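## 4. Cabinet Door Test: Comparing Hands on the Egan Arm

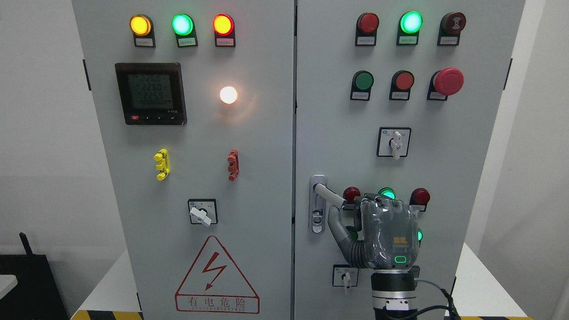
*Reading time: 2 min*

This section covers the latch test on the Drullcombe practice cabinet. Run it after each change of hand or controller so that results can be compared under the same conditions. The procedure is the same for the Sundis fingered hand and the Indholm two-jaw gripper, except where noted.

**CAUTION:** Treat the cabinet as live whenever an indicator lamp or the power meter is lit. The warning triangle and the characters 有电危险 ("live electricity, danger") on the left door apply at all times. Keep people clear of the arm while motion is enabled.

### 4.1 Before you start

1. Read the three line values on the left door meter. Values in the mid to high 220s are normal. If one line reads zero, stop and check the supply.
2. Confirm that the latch is unlocked. The keyhole is at the lower end of the handle housing.
3. Stand where you can reach the arm's own stop button. The red mushroom-head button on the right door belongs to the cabinet and does not stop the arm.
4. Load profile 568 for the Sundis hand or profile 200 for the Indholm gripper.
5. Wait for the green status light on the back of the Sundis hand. The Indholm gripper reports ready on the controller screen only.

### 4.2 Latch test

1. Move the wrist to the start pose in front of the right door, below the latch.
2. Set arm speed to 100 mm/s.
3. Extend the index finger and curl the thumb under the palm. With the Indholm gripper, open the jaws fully.
4. Hook the index finger around the lever, or close the jaws on it.
5. Pull the lever outward. Do not pull on the door until the lever has stopped moving.
6. Hold for some ten seconds and save the force log.
7. Return the lever, release it, and back the wrist away in a straight line.

**Note:** The hand hides part of the lower lamp row from the head camera during the pull. Turn off lamp tracking for steps 4 to 6, or the controller will log false changes of state.

**CAUTION:** Check the wrist cable before each run. It must hang in a free loop and stay clear of the rotary switches.

### 4.3 Recording results

Enter one line per run: hand, profile number, peak force, and result code.

- **P** – lever fully out, no slip
- **S** – finger or jaw slipped, lever moved
- **F** – no movement, or stop triggered

If the controller shows fault 1923, the finger current limit was reached. Clear the fault, return to the start pose, and record the run as F.

Proceed to Section 5 for the rotary switch test.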